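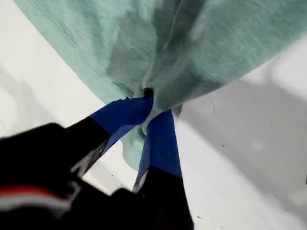

Mint green, gathered up.

Search this blog Type and press Enter

In April I sorted my closet and decided to fold everything in the same way. I began with the mint green one from Penudari, which I bought for 19 dollars and wear too much at home.
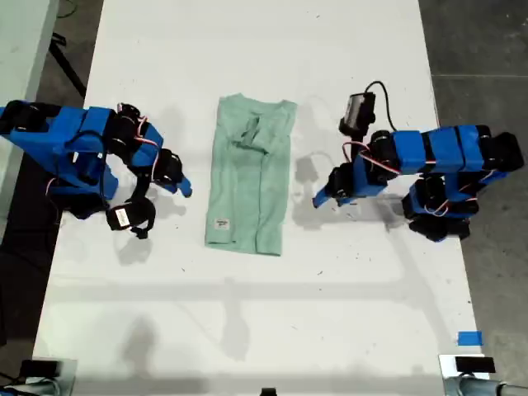 A reader, Rolland, wrote to me that he never folds knits, he rolls them, and his drawer closes better. Maybe he is right, but I like to see flat piles.

My difficulty is always the first fold. I smooth the cloth with my palm from the middle to the sides, and only then I bring one side over. The stitched line along the edge is a good guide, I keep the fold parallel to it. I do this 2 times if the fabric is stubborn.
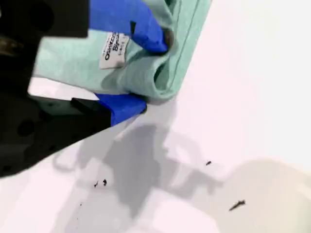
Thick cloth needs more patience than a thin shirt. When it gathers into a round roll like this one, I don't press it, I open it and start again. 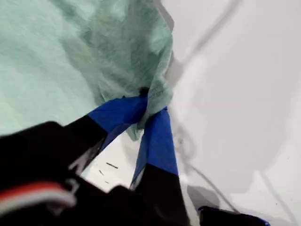 Do I iron before folding? Only the cotton shirts, and with little steam.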